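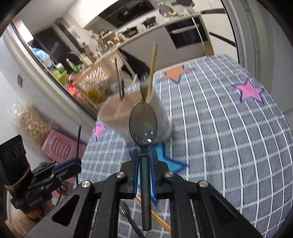
3.2 Rules for hand-held demonstration

The recording rules used at Trarnstead were written before any data was gathered and were changed twice during the work. They cover three matters: the layout of the surface, the grasp, and the grounds for rejecting an episode. The version given in this section is the one in force from May onward. Earlier episodes were checked against it and kept only where they met every clause.

Layout. Utensils are presented in a single upright holder placed on a patterned cloth, within reach of both grippers. Mixed contents are preferred. A holder with spoons and chopsticks standing at different angles forces the operator to choose an approach direction for each item, and that choice is what the Gasar policy is meant to learn. Household objects in the background are left where they are. Plain backdrops were considered and dropped after a pilot with 10 operators, in which policies trained on plain backdrops did poorly in furnished kitchens.

Approach. The fingers must be fully open before the gripper moves in over the holder. Opening the fingers during the approach is recorded as a fault, even where the grasp that follows is sound.
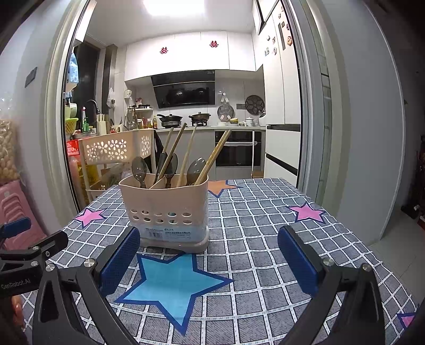
Figure 4. Fingers open in front of the utensil caddy, which holds spoons and chopsticks.

Clause 6 deals with the opening itself. The Stoica guideline, from which our rules were adapted, asks only that the opening be "adequate for the object". We found this too loose. Two reviewers marking the same 81 episodes disagreed on roughly a fifth of them, and nearly all the disagreements came down to that one word. Our clause asks for full travel in every case – a fixed condition that can be read straight from the width signal with no need for a reviewer.

Grasp. Long, thin objects are held between the pads with the long axis close to vertical. The operator should not correct a poor grasp by pressing the object against the holder. If the object tilts, it is released and the attempt is logged as failed.
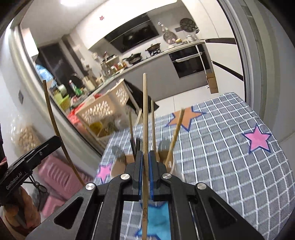 Figure 5. A wooden chopstick held upright between the blue pads.

Chopsticks proved the harder case under this clause. The contact area is small, and a slight turn of the wrist is enough to swing the upper end into neighbouring items. We therefore allow a second attempt on the same chopstick within an episode, provided both attempts are labelled. No such allowance is made for spoons, whose handles offer a wider face to the pads.

Loose items. Objects lying flat on the cloth are permitted, but must be entered in the layout record before the episode begins. Of the 56 episodes rejected in the final review, most failed on this clause and not on the quality of the grasp.

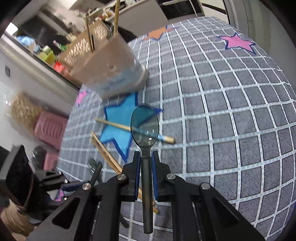 The layout record is short. It names the type of each loose item, whether items overlap, and which gripper is assigned to them. Exact positions are not required, as these can be recovered from the video to within the tolerance given in Section 3.4. Where chopsticks lie across one another they are entered as a bundle, and the operator may not separate them by hand once recording has started.

Rejection is decided per episode and never per frame. Trimming an episode to remove a fault was allowed in the first draft of the rules and has since been withdrawn, as it hid the failed approaches that the analysis in Section 5 depends on.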